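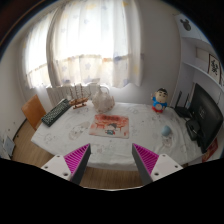 # The Cloth Stays On

My grandmother owned three tablecloths and was afraid of two of them. The good ones lived in a drawer with a sheet of tissue between them, and they came out for holidays, when the rest of us ate with our elbows pinned to our ribs and watched the gravy boat go around as if it were a lit candle in a hayloft. The third was a faded thing with roosters on it. It stayed on the kitchen table all year, and everything that ever happened in that house happened on top of it: homework, pie crust, taxes, the long business of sorting buttons. I couldn't describe the good ones to you now if you paid me. I could draw you every rooster.

I have been thinking about the roosters because the everyday tablecloth seems to be creeping back into people's homes, and it's coming back with pictures on it. I see white cloths with gray line drawings of cartoon characters, so faint that you might take them for pencil marks from across the room, with a bit of beige or dusty pink filled in here and there. They are sweet without being loud. A grown person can drink coffee at one in the morning hours before anybody else is up and feel perfectly dignified, and then a five-year-old can climb up on a chair at breakfast and start talking to the tablecloth, and everyone is happy!

The selling floor at Kruger, the old dry goods store in Cerness where I have bought most of my linens (and where I once bought a raincoat I still regret), used to keep its printed cloths on a low shelf by the stairs, next to the shower curtains. When I stopped in this January they had moved up to the front table, stacked as high as my chin. The one I went home with was a Folar, item 2225 on the tag, white, with little outlined figures wandering all over it in no particular order. It cost 37 dollars, and I stood there for a good long while turning the corner over and back again, the way you do when you've already decided and want to be seen thinking about it.

## Pale prints and patient laundry

I used to believe that a white cloth was for people without children, pets, or tomato sauce. I've come around. With a dark cloth every crumb shows, and so does every bit of lint and every sleeve that has been near the cat, and you find yourself brushing at it all day. A pale cloth with a light gray pattern is much more forgiving of crumbs. Stains are another matter, of course, but stains on a pale cotton cloth can be dealt with quickly if you don't let them sit. I run mine under cold water from the back side, rub in some dish soap, and leave it in the sink for 30 minutes while I do something else. Then it goes in with the towels.

Do check the label before you use bleach on anything with a printed design. I ruined a perfectly lovely cloth that way years ago. It had a border of blue geese, and after one ambitious wash it had a border of geese you could only see if you knew where to look.

As for ironing, I've given it up for the everyday cloth and I recommend that you think about giving it up too. Wrinkles in a holiday cloth look like neglect, I'll grant you. Wrinkles in a breakfast cloth look like breakfast. If you can't live with them, take it out of the dryer while it still feels a touch damp, spread it right on the table, and smooth it outward from the center with the flats of your hands. It takes two minutes, and the folds that are left over are soft ones. They drift toward the side where people sit down most, which in our house is the side closest to the stove.

## How far down it should hang

There are rules about this, and my grandmother knew them all. For a table in a small room I would ignore every one. A long drop looks handsome in a dining room with space to walk around, but in a small room somebody's knee or somebody's chair is going to find it, and then the whole cloth starts its slow journey to the floor with the sugar bowl riding along. A shorter edge that dips and rises a little in front is easier to live with. I like being able to see the floorboards under it, too. White cloth over a wood floor is one of those combinations that make a room feel swept even when it hasn't been.

Buy a little wider than you need if you plan to wash it hot. Cotton shrinks the first time, and the second time as well, whatever the package says. Mine lost a good bit off the long side before it settled down, and I was glad I hadn't bought the snug one.

## Something in the middle

My mother's generation put fruit in the center of the table. I've done fruit, and flowers, and for one strange winter a brass pineapple. What I like best now is paper. A single illustrated sheet laid flat in the middle of the cloth gives the eye somewhere to go, and you can move it out of the way with one finger when supper comes.

The kind I have in mind is the bright, cheerful sort made for children, with lettering across a warm orange-red band at the top, then the color fading down into cream and pale pink, and a cartoon child right in the middle in teal with touches of red. On a quiet cloth that patch of color does more work than any bouquet! The gray figures underneath keep to themselves and let it be the one bright thing. Tokura, the paper shop one street over from Kruger, sells sheets along those lines from a rack beside the register, and I've never managed to leave with just one. There were 20 in the bottom drawer of my desk when I cleaned it out, some of them still in their sleeves.

If you have young children around, let them pick which sheet goes out. Ours get changed on no schedule at all. Sometimes one stays for a month, and sometimes there are two in a morning because an argument has broken out over whose turn it was. When a sheet gets milk on it, it's done, and I don't mourn. I do put a cork mat over it when there's soup.

I'd say a word against covering the whole arrangement in clear plastic, although I know plenty of families who do and are very fond of it. It certainly saves on laundry. But forearms stick to it in July, and a cloth under plastic stops being cloth in any way that matters to your hands. Part of the pleasure of the thing is resting your wrists on it while you wait for the kettle, and rubbing the corner between your thumb and finger during a long phone call.

My rooster cloth came to me in the end, by the way, folded inside a pillowcase. It's too thin to use now and there is a hole near one hem that you could put a fist through. I cut four napkins out of the sound part last spring. We use them on Folar number 2225, roosters on top of cartoon characters, and it doesn't match in the least, and the napkins go in the wash with everything else.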